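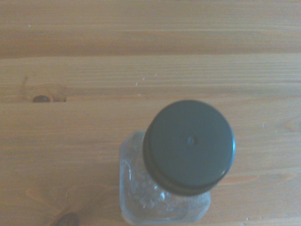

Clear glass jar with a green screw cap.

Cleaning jars for reuse

Wash the jar and lid separately in warm, soapy water. Soak the label for two hours, then peel it away. Rinse well and leave both parts to dry upside down – lids with a damp seal should not be used. Dry goods keep best away from direct light.

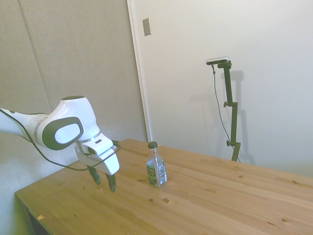

Antunes adds that a lid which still smells of pickle may be left overnight with two spoonfuls of baking soda inside, then washed again.

Write the contents and the month on each jar.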